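How to read a decluttering plan before you pay for it

Last March I was sent a sales page for a home organising course called Nelden. It cost $600, with an $800 "household" version, and it promised a calm house in 30 days. I have read a lot of these. Most of what they sell can be done free with a bag and a bit of stubbornness, so before you hand over your card, try the steps below and see how much is left to buy.

Step 1. Ignore the number on the front

Nelden says its members clear 3,000 items each. I'd like to know who was counting. Does a box of paper clips go down as one thing or as the whole box? A big number tells you very little about whether you can find your keys. Pick a result you could check yourself, such as "I can eat at the table without moving anything first", and write it on a scrap of paper. That's your target.

Step 2. Start with one surface

Courses love to start with the wardrobe, where the before and after photos look good. I'd start with the table people walk past most often. It fills up again fastest, so you learn quickly whether your system works. Snack packets, chargers, receipts, the odd sock. Don't buy anything yet. If you own a basket, a mixing bowl or a baking tray, you own an organiser.
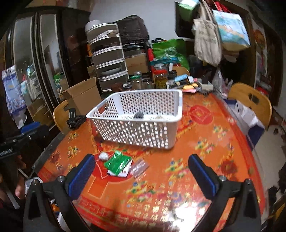
Kylie Trevaskis wrote to me that she thinks I'm too hard on the paid plans, and that spending the money was the only thing that made her start. Fair enough. I'd still say try a free weekend first, and if nothing moves, put the same money in an envelope and give it to a friend until you've finished one room. It does the same job as a course and you get it back.

Step 3. Sort by what happens next

The usual advice is keep, toss, donate. My trouble with it is that "keep" turns into a pile with no address. Try these instead:

Goes in the bin now
Goes in another room
Belongs on this surface
Needs a decision

Do the bin first. Wrappers and scrunched-up paper take no thought, and getting rid of them shows you how much mess was never worth sorting. Check your council's rules on foil and soft plastic before you put them in recycling. Mine takes neither in the kerbside bin, whatever the little arrows on the packet seem to say.

Take the second group away in one trip. Don't start tidying the other room when you get there. That's how a Tuesday-sized job eats a holiday.

Step 4. Give the basket a rule

A basket with no rule is just a smaller mess with sides. Mine is this: anything can go in, and it all comes out before bed. If you can't manage every night, make it every second night, but choose one and stick to it. Once the basket is full you have to empty it before adding anything else. No second basket. The shops would very much like you to get a second basket. 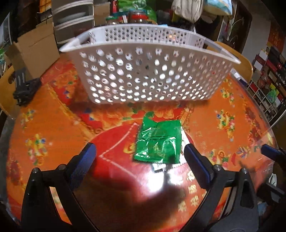
Rubbish first, basket second.

Lids are a bad idea for the same reason. If you can't see what's in there you'll forget it, and you'll end up buying another roll of sticky tape.

Step 5. Be suspicious of the labels

Nelden's household version comes with printed labels. I tried homemade ones for a winter. They helped with the spice jars and the fuse box and did nothing anywhere else. People in my house read "PENS" and put batteries in. If a spot needs a label to work, it may be the wrong spot. Watch where things land when everyone is tired and move the storage there.

Step 6. Check it after a month

Go back to your scrap of paper. Can you eat at the table without moving anything? If yes, do the next surface. If no, look at what's on it. It's usually the same few things, and they need a home closer to hand. Change one thing and give it another fortnight.

What might be worth paying for

A person who turns up and carries boxes, if you're moving or clearing out a relative's place. A skip. A decent shredder, or a turn of somebody else's. I can't think of much more. If a plan sends you a shopping list before it has asked you to throw anything out, close the page.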